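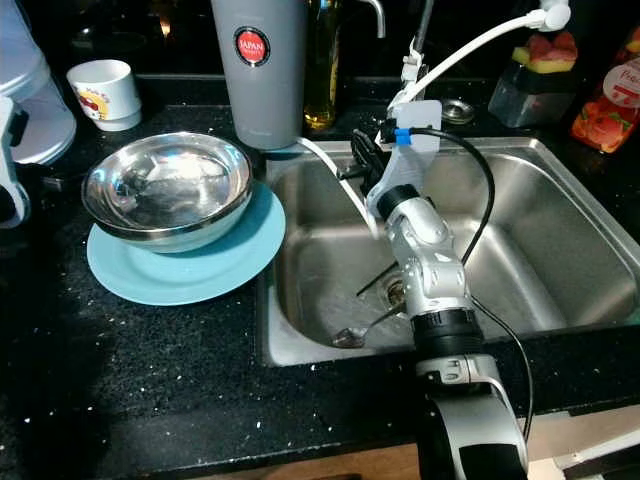

From: Mirjana Trajkovski
April, 4:40 pm
To: workplace-automation list

Borislav Petek wrote:
> We're thinking about an arm for the staff kitchen at our Rarker
> office. What happened to the people who used to do the dishes
> at yours? Did they lose hours?

Hi Borislav, and hi all,

No lost hours at Siminard, and I'm so glad you asked, since I've been dying to write about this! Piroska Katona ran our kitchen alone for years, and a big part of every afternoon went to standing at the sink. Now the arm takes the sink and she plans the menus, does the ordering and (her favorite part) cooks a proper hot lunch for 40 of us.

It did change her day in ways we hadn't planned for. She has to think about where people leave their things. A bowl on a plate by the sink is fine, but a tall cup pushed up against a bottle takes more care, and she's the one who decides what gets moved first. We rewrote her job description to include that, with a raise, and I'd push hard for the same at Rarker. 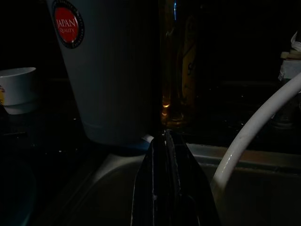
The gripper by the tall "JAPAN" cup and the amber bottle.

Wai-kit Lo keeps the log, and it's up to 938 items now. He reads the stranger entries out at lunch, which has done more for people's trust in the thing than any training we ran. Two of the packers have asked to learn the setup too!

One gripe: people leave more dishes than they used to. We're still arguing about that.

Come visit if you're ever near Brerkov. Piroska will feed you.

Mirjana

This site uses cookies to keep you signed in to the archive.
Contact the list owner | © Siminard | Back to top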